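Framing my own work, finally

November 21, 2019

So the Tristivis show is hung, my back hurts, and I have a few thoughts on frames that I want to get down before I forget all of it and have to learn it again next year.

For anyone new here, I make watercolors and some gouache, mostly of Brondham and the fields outside it, and until this fall I had never framed a single piece of my own. I sold things in a plastic sleeve with a backing board, or I dropped them off at the frame shop next to the pharmacy and tried not to look at the bill. That worked fine when I was showing two or three pieces at a time. Then Sorin Zamfir emailed to say I had a whole wall at Tristivis if I wanted it, everything framed and wired and ready to hang, and I said yes (with three exclamation points) and then went and got a quote.

The quote was $520 for four pieces. And I want to be clear that I don't think that's unfair! Good framers are skilled people with expensive equipment and rent to pay. But I price my small watercolors pretty low, and when I added the frame to the gallery's cut there was almost nothing left for the person who painted the thing. I sat in the car with the quote on my lap for a while. Then I went home and started reading about mat cutters.

The first thing I learned is that you don't have to do all of it. I had this picture in my head of a miter saw and sawdust in the carpet. You can buy frames in standard sizes with the glass and the backing already in them, and if you paint to those sizes (or close to them) the only real job is the mat. I order mine from Fulter now. They're plain, they're square, the corners are tight, and they come in a natural finish and a black. The black scratches if you look at it wrong. I use the natural.

The second thing is that a mat cutter is a razor blade on a rail and it wants to ruin your day. I went with the mid-range one, and I ruined board after board. Overcuts in the corners, mostly, where the blade runs past the line and leaves a little whisker that you will see from across the room for the rest of your life. A few tips from somebody who has made every one of these mistakes:

Change the blade way more often than feels reasonable. A dull blade doesn't look dull, it just drags, and you get a fuzzy bevel.

Put a scrap of mat board under the piece you're cutting. I skipped this for a week.

Cut from the back, and draw your lines past the corners so that they cross. The crossing is what you line the cutter up with.

Measure the paper, not the size printed on the pad. My pads run small by the width of a pencil line, and that was enough to leave a gap down one side of a painting I really loved.

Once I could cut a clean window I thought I was done, and then came the part I'm still not good at, and that's color. 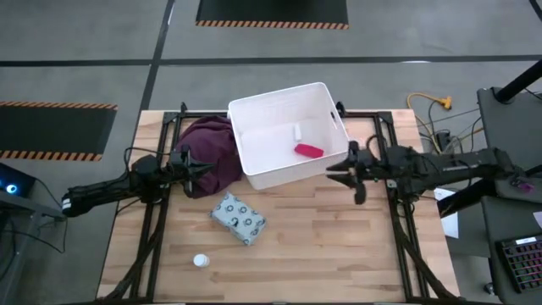
Picking a mat color is so much harder than picking a paint color, and I say that as a person who once owned nine blues. You hold the sample up against the painting and it looks perfect, and then you put the whole mat around it and the painting goes gray, or pink, or just sort of disappears. A strong color takes over as soon as it sits on something pale. Look at what one crumpled maroon cloth does on a light striped butcher-block top, your eye goes there and stays there. A maroon mat does the same to a soft watercolor. I tried one around my picture of the grain elevator, thinking it would pick up the little bit of brick red in the base, and all I could see was mat. I had a very expensive maroon rectangle with a small grain elevator in it.

What I ended up doing was laying everything out on the dining room floor in daylight, with the painting in the middle and four sample strips around it, one on each side. Then I'd leave the room and make coffee. When you walk back in you get maybe two seconds of seeing it fresh, and in those two seconds one of the strips is wrong. You take that one away and do it again. It's slow and I drank too much coffee, but I'd trust it over anything I can do by staring.

Nine times out of ten the winner was a warm off-white. I was kind of disappointed! I'd bought a whole sample set and I was ready to be bold. But off-white comes in more varieties than I ever knew, and the difference between a creamy one and a cool one matters a lot with watercolor paper, which has its own white. If the mat is brighter than the paper, the paper looks old. If the mat is a touch darker and warmer, the paper glows a little. That's my one real discovery in all this and I'm sure every framer alive already knows it.

The exception was a gouache of the river at night, where I went with a dark gray-blue and a wide border, and I think that's the best looking thing on the wall. Gouache is flat and opaque and it can take a fight.

Border width is its own rabbit hole. I started out stingy because mat board costs money and I wanted to get two windows out of a sheet. Don't do that. A skinny mat looks like a mistake. I now go wider than I think I need, and I add a bit more at the bottom than the top, which is an old habit of framers and keeps the picture from looking like it's sliding down inside the frame. You don't notice it when it's there. You do notice when it isn't.

Then there's the whole business of attaching the painting. Please don't use regular tape. I've seen what masking tape does after a few years (my own college work, in my mother's hallway, brown stripes showing right through the paper). Use the gummed linen or paper hinging tape, hang the painting from the top edge only, and let it hang free so the paper can move with the weather. I was nervous about this and put hinges all the way around the first one, and it buckled like a potato chip the first time it rained.

Dust was the other thing. You clean the glass, you put everything together, you bend down all the little metal tabs on the back, you flip it over, and there's a hair. It's always a hair and it's always in the sky. I have a short-haired dog and long-haired daughter, and between them I took the river at night apart more times than I want to say. A soft wide brush helps. Wiping your sleeve across it does not.

I asked on our Brondham painters' list how other people deal with the cost side, and whether it made sense to frame everything or only the pieces going to a show.
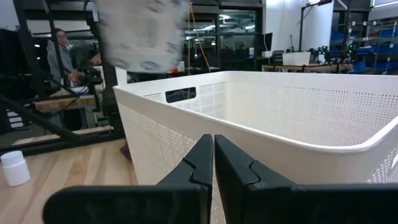 Delia Furtună wrote back the same evening that she only frames what's going on a wall, and that she reuses the frames. If a piece doesn't sell at one show she takes it out, sleeves it, and puts something newer in the same frame, and over time she's settled on two sizes so that everything swaps with everything. She also said I should stop building the full price of the frame into the painting and list it separately, so the buyer can choose to take it unframed. Her sales went up when she did that. I hadn't thought of it at all, and I love it, and I've already redone my price sheet.

Not everyone agreed, of course. Aurel Neagu thinks offering things unframed makes you look like you aren't sure of yourself, and that a buyer wants to carry the thing home and put it on a nail. I can see that too. When I buy art (rarely, and small) I do want the nail option. I keep unframed prints in a tube for months, feeling guilty. So for this show I've listed both prices and we'll see what people do.

As for the money, since I know some of you will ask. The mat cutter, the tape, the sample set and my first stack of board came to $400 all together, and yes, that includes the boards I wrecked. The frames are extra. So I haven't saved much on this one show, and if I never framed another thing it would have been a silly way to spend October. But the cutter is paid for now, and the next batch is only frames and board. A Fulter frame in my usual size is $19, which still makes me happy every time I type it into the order form.

Would I send work out again? Yes, for anything big. I don't want to handle large glass, I don't have the space for it, and I don't trust my hands. And I'd send out anything somebody else owns. A woman asked me last week if I could reframe a print that had belonged to her grandfather and I said no so fast I think I startled her. I gave her the number of the shop by the pharmacy.

Oh, and wire. I almost forgot the wire. Sorin sent two of mine back to me the day before hanging because I'd left so much slack that the tops leaned out from the wall and you could see the hardware. You want it snug, with the D-rings a third of the way down, and a couple of felt bumpers on the bottom corners. I redid them on the trunk of my car in the parking lot at Ghiță with a pair of pliers borrowed from the kitchen, in the wind, in my good coat. They're straight now. I checked more than once.

The show is up until the middle of next month, in the back room at Ghiță, and the coffee is good. My wall is the one on the left past the counter. If you go, the grain elevator is in its off-white mat and much happier, and the river at night is at the far end where the light's a bit low. I've asked whether the lamp can be turned, and Rodica Surdu has promised to bring her ladder.

Next post will be about storing flat work, if I ever get the closet cleared out. If you've got a plan chest you're trying to get rid of anywhere near Brondham, please, please write to me first.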